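Teaching by demonstration (robotics)

From the Adum open reference on automation

Teaching by demonstration, also called programming by demonstration or learning from demonstration, is a group of methods in which a person shows a robot how to do a task instead of writing out each motion as code. The person may push the arm through the task by hand or drive it from a distance with a second device. The robot's joint positions, and often its camera views, are recorded. The recording is then played back as it is or used to train a program that is supposed to handle small changes in the task.

Supporters describe the approach as a way for people with no programming background to put robots to work. The claim is partly true and is often stretched. Making a recording takes little training. Making a set of recordings that a robot can use is a skilled job, and the labor involved is seldom included in published results.

Terms

Usage is loose. "Demonstration" can mean one run through a task, a whole set of runs, or the act of performing them. "Episode" usually means a single run from start to stop. "Teleoperation" covers any remote driving of the arm, with or without recording. Sales material tends to use "teaching" for all of these, including plain playback, where the robot has learned nothing in the usual sense of the word.

Hand guiding

In hand guiding, also known as kinesthetic teaching, the operator holds the arm and moves it. The motors are either switched to a soft mode or made to cancel out the arm's own weight. Painting robots were taught in much this way long before learning methods became common, and simple playback is still in use for jobs where the parts always arrive in the same place.

The method has well-known weak points. The operator's hands and body get into the camera views, so a program trained on those views may come to depend on a person who will not be there later. Heavy arms are tiring to move with any care. Two-armed tasks are awkward for one person. The forces recorded at the joints also include the push of the operator, and separating that push from contact with the work is harder than many papers let on.

Remote control

Remote methods keep the operator out of the way. The common input devices are game controllers, 3D mice, hand-held trackers, and a "leader" arm whose joints are copied by a "follower" arm. Leader arms are usually easier to learn than a joystick, though cheap ones pass back no feeling of contact. An operator who cannot feel a part touch the table will often press too hard, and the recordings will show a robot pressing too hard.

Delay is a second problem. Even a short lag between hand and arm leads operators to move, wait, and move again. Programs trained on such data have been seen to copy the waiting. Whether this counts as a fault in the learner or in the teacher depends mostly on who is writing the report.

Wrist cameras

Many setups place a small camera near the gripper so that the view moves with the fingers. This gives a close look at the part just before it is grasped, which a fixed camera on a stand may miss when the arm blocks its line of sight. The price is a narrow view. With no part close by, a wrist camera may record little beyond the fingers and a stretch of plain work surface, and a program that relies on it alone has almost nothing to tell it which way to go. Small marks, crumbs and cables can then carry more weight than anyone intended. Shadows raise the same concern.

The Damier study

A study often cited in support of the approach was carried out at the Damier workshop by Othmane El Khatib and Zewditu Ejigu, using a small tabletop arm and a leader arm of the same shape. Operators recorded 200 episodes of a pick-and-place task. The trained program was reported to finish the task in 90 percent of trials.

The figure is repeated more often than the conditions behind it. The trials used the same table, lighting and part as the recordings. Start positions for the part were drawn from the area the operators had already covered. Hazem Samir, in a review of the work, pointed out that 18 episodes had been thrown away as "poor" with no written rule for what made them so, and that the two main operators were also the people who judged the trials. El Khatib and Ejigu replied that the study was meant to test the recording setup and made no claim about other rooms or other parts. That limit does appear in their text – it is missing from most later mentions.

A repeat by Aicha Ait Brahim at Zoteser used a different table and found that the program often stopped above the work surface with the gripper open. She did not settle on a cause. [citation needed]
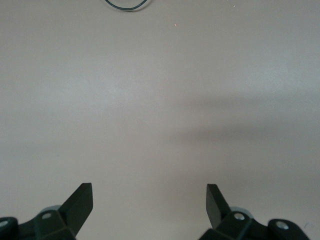
Cost and labor

Comparisons with ordinary programming usually count the hours spent recording and leave out resets, discarded runs and repairs. Tài Âu has argued that a fixed task in a fixed place is still better served by a short written program. Makers of teaching software, among them Kong, dispute this, but have not released full time logs.

See also

Imitation learning
Leader and follower arms
Playback robots
Teleoperation

This page was last edited on Sep 4, 2020.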